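Erdale Gazette source on the bypass story
Media Watch board

marrow_pete
Aug 18, 2023
The Gazette ran its "exclusive" on the Bassey bypass this morning. Same figures the Deresora blog had 8 days ago, no link, no credit. Both pieces quote the 600 objections.

quillfeather
The number is in the public file. Anyone can read it.

marrow_pete
Then why repeat the blog's typo in the road name?

tollgate5
Fair point on the typo. I still think you're too hard on them — it's 2 reporters covering the whole county. Trulelent owns 5 papers and staffs them like one.

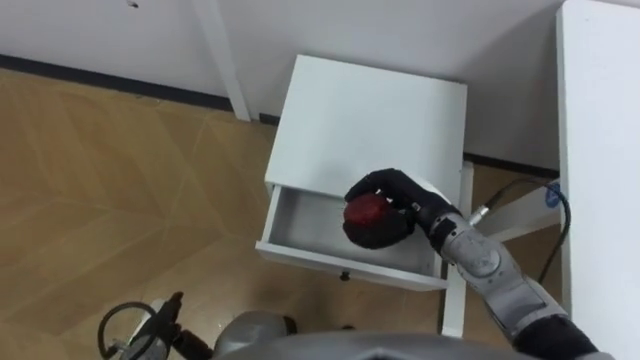
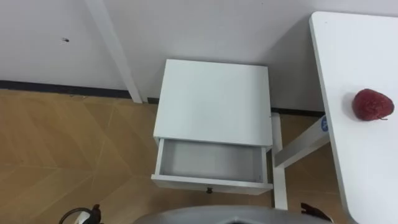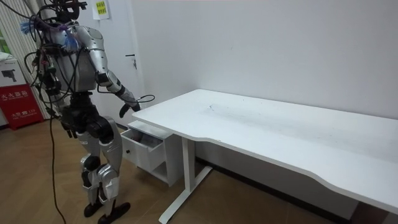
Small staff or not, a credit line takes ten words. I wrote to the editor last time and got a form reply.

quillfeather
I don't buy it. The blog lifts from the Gazette every week.

marrow_pete
It links when it does. Go look at the school budget post.

quillfeather
Looked. One link, at the very bottom. I'll wait and see if they run a correction before the September hearing.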